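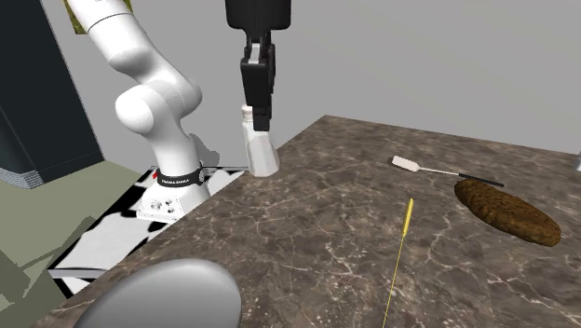

Figure 5.1 A white robotic arm beside a marble countertop, with a salt shaker held in its gripper (computer rendering).

Chapter 5
Staffing the Toddler Room

By Aisyah Chin and Khairul Hartono
May 29, 2026

A child between one and three years old spends much of the day learning who will come when called. In a child care center, the answer to that question is set by the staff schedule. This chapter covers how a schedule is built, how children are assigned to caregivers, and what a director should do when a caregiver leaves. Hiring was covered in Chapter 4, and you will need the job descriptions you wrote there for the exercises at the end of this chapter.

Most of the examples come from two centers. Nimlow is a small center in a converted house, with one toddler room and a fenced yard. Prakeck is larger and is open 537 more hours a year than Nimlow, mainly in the early morning and evening. Its director, Faizal Tuhumury, let us use his schedules from January, when two of his teachers were on leave at once. The schedules appear in Section 5.3 with the staff names changed.

5.1 Primary caregiving

In primary caregiving, each child is assigned to one adult who handles most of that child's diapering, meals and naps. The same adult talks with the family at drop-off or pickup and keeps the child's daily record. Other adults in the room still help. A toddler who falls in the yard is picked up by whoever is closest.

Assignments are usually made before a child's first day. At Nimlow, the lead teacher, Fikri Rahman, visits the family at home and then decides with the director which caregiver has the best opening. She looks at nap times first. Two children who both need to be rocked to sleep at noon are hard for one person to manage, so she tries to place them with different caregivers.

Some centers rotate assignments every few months so that children get used to everyone. We do not recommend this for children under two. It can work with older toddlers if the change is gradual and the families are told ahead of time.

5.2 Covering the whole day

Few caregivers work from opening to closing. A center that is open eleven hours must hand each child from one adult to another at least once, and the schedule should show when that happens and who is involved. Avoid handoffs during meals or in the last minutes before nap.

Start with the licensing ratio in your state, which sets the smallest number of adults allowed in the room. Then add breaks, planning time and the walk to and from the kitchen. A director who schedules only to the ratio will be out of compliance the first time someone goes to the restroom.

Part-time staff need particular attention. Prakeck budgets 600 hours a year for substitutes in the toddler room and used 500 of them in the year we studied. It also pays for 40 hours in which new substitutes work alongside a regular caregiver before they are counted in the ratio. Children meet the substitute while a familiar adult is still present.

Before reading Section 5.3, draw up a one-day schedule for a toddler room you have visited. Mark each handoff, and write down which adult will tell the family how the day went.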